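Zermont Robotics Club - Frequently Asked Questions

Last updated 11 July 2019 by Peiyu Lu. Short answers because I have build hours in a bit. If yours isn't covered, email the club address, not my personal one please.

Who can join?

Any student at Zermont, any grade. No experience needed. Most of last year's members had never touched a robot before January.

Do I need to know how to code?

No. Helps a little for the folding team. Mechanical team mostly needs patience and a hex key. We teach Python basics in the first few meetings, you pick up the rest from whoever is sitting next to you.

When and where?

Room 515, right after last class. Room stays open until the building locks. Come late if you have practice or a job, just come in quietly if someone is recording.

What does it cost?

100 dollars for the year. Covers your shirt, competition entry and snacks (when somebody remembers snacks). Fee waivers exist, no forms, just talk to Peiyu or leave a note in the club mailbox. Waivers are private.

What are the teams?

Two this year. Skenis is the driving robot, goes to the regional meet. Sonen is the folding team, two arms, one table, laundry. You can be on both but your going to be tired.

What is the Zheng Cup?

The competition Sonen enters. One towel, two arms, a time limit. Robot starts with the towel flat and has to end with it folded. Judges score edge alignment, number of layers, and whether anything got dropped. Max score is 1000 points. You lose 200 for touching the towel by hand once the clock is running, so don't.

What did we score last time?

515. Same as the room number, yes, we noticed. Most of the lost points were alignment on the second fold. Corners drift.

Do we get to pick the towel?

Partly. Any plain rectangular towel inside the size limits, no stiff backing. Judges bring their own for the final round and you don't see it before. Practice on more than one kind. Thick ones spring back open, thin ones slide out of the grip.

Can I bring towels from home?

Yes please. Clean. Darker colors are better on our table, the software finds the edges easier against white. Leave the care tags on, we want the policy to see towels with tags becuase the judges' towel will probably have one.

How do the arms learn to fold?

We drive them by hand, record it, then train on the recordings. A run is one fold from start to finish. Goal is more than 200 good runs before the entry deadline. A run where you hesitated for ages or regrabbed over and over isn't good, mark it and move on. Fast and sloppy is also not good.

Is there a right way to hold the towel?

Both grippers, one at each end, before you move the bundle anywhere. One-handed moves let the other end sag and then your layers shift. Keep both arms at the same height. Talk to your partner if you're each driving one.

What does a practice session look like?

Brown towel, both arms. First one is from the wrist camera.
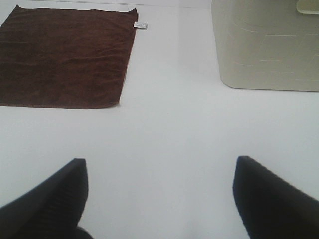
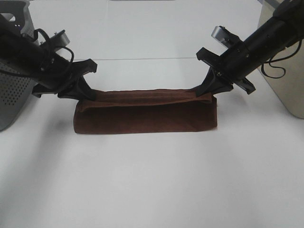 Usually pairs, one driving and one keeping the log. Swap every ten runs or so, your hands get stiff and you stop noticing mistakes. Log sheet is on the clipboard. Write the run number, the towel, and keep or toss. Nothing else needed unless something broke.

Something broke. What now?

Hit the stop button first. Then tell an officer. Don't unplug arm cables while the power is on, don't try to push an arm back into place by hand. No one gets in trouble for breaking stuff, you get in trouble for hiding it.

Can I use the arms by myself?

After the safety check, and never with the room empty. Two people minimum, always. Check takes one meeting. Long hair tied, no dangling sleeves or lanyards near the table.

Can I put this on college applications?

Sure. Say what you did, not what the team did. Peiyu can sign off on hours if you logged them.

Do parents need to do anything?

Sign the permission form. Rides to the regional meet if you can spare a car. The Zheng Cup is on campus this year so no travel for that one.

I missed the first meeting, is it too late?

No. Show up to the next one. Folding team closes new drivers once recording starts, but you can still log, sort runs or help with training.

Where do I find the recordings?

Shared drive, folder called sonen_runs. Read only for new members. Please do not rename anything in there, the training script goes by file name and it took us a whole evening to fix last time.

Shirts?

Sizes due with your form. Late sizes get whatever is left in the box, mostly XL.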